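## Desk clearing: still a job for you

Before you spend £673 on an arm to tidy your desk, try it by hand and time yourself. Cups first, lids on. Tissues next.

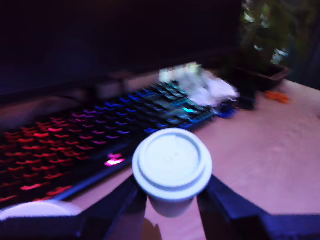
Paper cups give under a tight grip, so tip out the dregs beforehand. Mugs want lifting by the handle. I'd not trust a machine with either yet -- not near a keyboard.

Small bits go in a dish by the monitor.
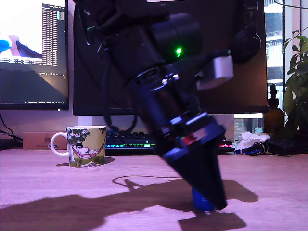
Wycliffe Biwott writes that I'm too harsh, and that he'd pay up to £300 for one that only did mugs.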